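Bench notebook, the white table, May

Sunday, which I mention only so that whoever reads this knows what sort of week it has been. Came in to deal with the tape on the white table. It has been on the list under "small jobs" long enough that the list itself has been recopied.

For those who missed the history. The table has a white top, matte, pleasant to work on, and as slippery as a plate once anything with hard feet is put on it. Back when we were setting up for the Prorar samples, Sakda got tired of things skating toward the edge and laid down a pad of gray duct tape, left half of the table, strip over strip, all running the long way. It was going to be there for an afternoon. Then there was the black patch to the right of it, which came later and which has at least three people claiming it was somebody else's idea.

Question for today: leave both, redo both, or strip the table and buy a proper mat like adults.

Before touching anything I went over the gray pad with a flat hand. Findings, such as they are:

The strips are sound where they overlap. I could not get a fingernail under any of the middle seams without meaning it. The ends are another matter. They were torn by hand and they look torn by hand, no two the same length, and one of them picks at your sleeve when you reach across. Wrinkles through the middle, a few bubbles. The bubbles move a little when pushed and come straight back, like opinions.

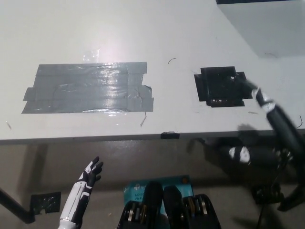 Carolina's theory is that the bubbles came from laying the strips down from both ends and meeting in the middle. Sakda's theory is that there are no bubbles. I tried a strip on the underside of a shelf offcut both ways, and for what one strip is worth, Carolina is right. Starting at one end and smoothing as you go gave me a flat strip. Starting at both ends gave me a flat strip with a small hill in it. Will pass this on to Sakda when he is in a good mood.

The black patch. Smaller, close to square, and built by someone who was either running out of tape or cutting it with their teeth. The corners go in steps. Along the lower edge the pieces don't quite meet and you get little white specks of table showing through. It doesn't matter for grip. It matters to Raluca, who has said so on more than one occasion, and who offered to fix it with a steel rule and a knife until Margareta pointed out what a knife does to a tabletop. So the specks stay for now.

Glare. This is a real complaint and I had been dismissing it. The lamp overhead already makes a bright spot on the bare white, and the gray tape makes it worse, since it is shiny and crinkled and throws the light back in streaks. If you are trying to read a pencil mark on anything sitting on the pad you end up moving your head about like a pigeon. The black is kinder. I wouldn't redo the table for glare alone, but if it is being redone anyway, matte tape. Gunon sells one in a dull finish, and Janaína has half a roll of it in her drawer that she believes is a secret.

Lifting test. I wanted to know what comes up with the tape if we strip it, so I used a shelf offcut with the same kind of white finish and the same gray tape, which had been stuck to it since we put the shelf in. Pulled one strip fast and straight up: left a gummy line along both edges, nothing in the middle. Pulled another slowly, folded right back on itself: cleaner, though my patience isn't what it was. Warmed a third with the hair dryer from the supply closet for 60 seconds first. It came away nearly clean and what stayed rolled up under a thumb. So, if and when: dryer, slow, folded back.

Did not use the Plindodgate remover. The can says it is safe on painted surfaces, and the can has said this before. Anyone who wants to know more can look at the side of the filing cabinet.

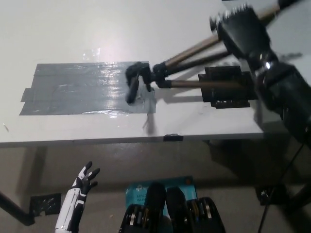 Second matter, which got folded into the first because I was already here. What does the pad do for us that a mat wouldn't? The honest use is that things with metal or rubber feet stay put, and that the table top doesn't get scratched when somebody lays down something long and bony. The usual offender is the tripod. People fold it, more or less, and put it down on its side across the whole table, and then the head rolls over onto whichever side it prefers and the pan handle goes looking for something to hit. On bare white it slides. On tape it mostly doesn't.

A mat would do the same, and would come up for cleaning. A mat would also walk. We had one on the old bench and spent a good part of every day pulling it back square. The answer to that was to tape down the corners, at which point I believe the argument closes into a circle and we can all go home.

Some figures for the decision, so that it isn't settled by whoever talks longest (me). To cover the same rectangle in the matte tape, strips side by side with a decent overlap, I get 8 strips by my own sums, or 7 if we are brave about the overlap. We should not be brave about the overlap. The overlap is the only thing that has worked perfectly from the start. Cutting and laying, roughly 2 hours with the lifting included, less if there's a second person to hold the far end and keep quiet.

How I'd do it, written down so that I can't change my mind later:

Clear the table all the way. The front edge as well.
Dryer and slow peel on the gray. Keep going in one direction.
Thumb off the residue, then soapy water, then plain water, then leave it alone. Properly alone. Have lunch.
Pencil line for the first strip, done with the long rule. Every strip after that follows the one before.
Scissors for the ends. Scissors live in the second drawer and go back in the second drawer.
One end to the other, smoothing with the side of the hand or the Charvát squeegee if anyone has seen it since the window job.
Black patch last, same tape, square corners, Raluca to inspect.

Margareta has asked that we look at the floor too. There's tape down there that nobody present will admit to, and she'd like to know if it is marking something or just stuck. I said I would ask. Consider yourselves asked. If it marks where the table is supposed to stand, fine, but then write on it, because at the moment it is a riddle and one day someone with a mop will solve it.

Tripod, since it came up. I don't think it needs its own shelf, which was Janaína's suggestion, and I don't think it needs to be hung from the ceiling, which was also Janaína's suggestion. It needs to be put down gently, with the pan handle pointing away from whatever is fragile. The head is where the weight is. Head down first on the pad, then the legs. If the legs go first the head drops the last inch by itself and you hear about it from the next room. 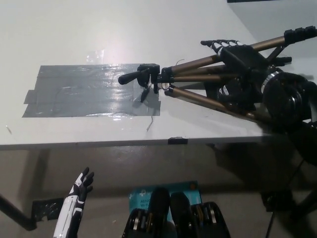
Tripod on its side, head end over the gray pad.

Looked over the head after the usual handling and found no new marks on it that I could swear to. There are plenty of old ones. I'd like it noted that the tripod has survived all of us so far and will probably be sold with the building.

Loose ends from today:

The test strips are still on the shelf offcut, labeled in pencil F, S and D for fast, slow and dryer. Please don't tidy them away. I want to see if the residue on F gets worse when it has had time to collect dust.

The hair dryer is back in the supply closet. It trips the strip by the door if the kettle is on. This is now known, at the expense of one cup of tea.

Need a yes or no from Carolina on doing the whole job before the next batch comes in. If no, I'll trim the ragged ends on the gray with scissors where they stand proud, press down what will press down, and we carry on as we are. It has held up this long under people who don't respect it.

Asked Janaína about the matte roll. She said what matte roll.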